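Stekmont Tray Sorting Set

README, revised August

Contents

This folder holds the photographs and notes for the tray sorting task. The task is to put small everyday items into a divided desk tray. There are 500 layouts in the set, 136 of them with at least one roll of tape.

Tray

All layouts use the same black square tray with raised walls. It has three compartments: upper left, lower left, and one long compartment down the right side. In the notes these are UL, LL and R. Directions are as seen from above. The tray sits on a dark grey tabletop and is not fixed down.

Items

tape: white rolls, kept on their cores
bar: wrapped snack bars, unopened
other: clips, erasers, pencil stubs, keys

Bars were bought in mixed flavours and the flavour is not recorded. Don't use wrapper text as a label.

Folders

inine: 133 layouts, tape and bars only
poulain: 100 layouts, other items only
akodel: everything else, all item types

Labelling rules

An item counts as in a compartment if most of it lies inside the walls. A long item may hang over the rim and still be given the compartment code, with "over" added in the second column. Items on the table are coded T, whether flat or on edge. A compartment with nothing in it is coded 0 and should not be left blank.

Known problems

Black items are hard to make out against the tray floor. Light colours on some wrappers are washed out. A few rows in poulain have UL and LL swapped and will be corrected in the next revision. 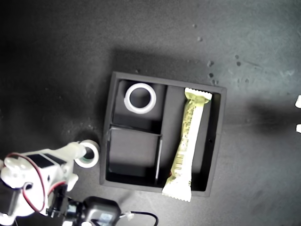
Tape in UL, bar in R (over), LL coded 0, second roll of tape at T.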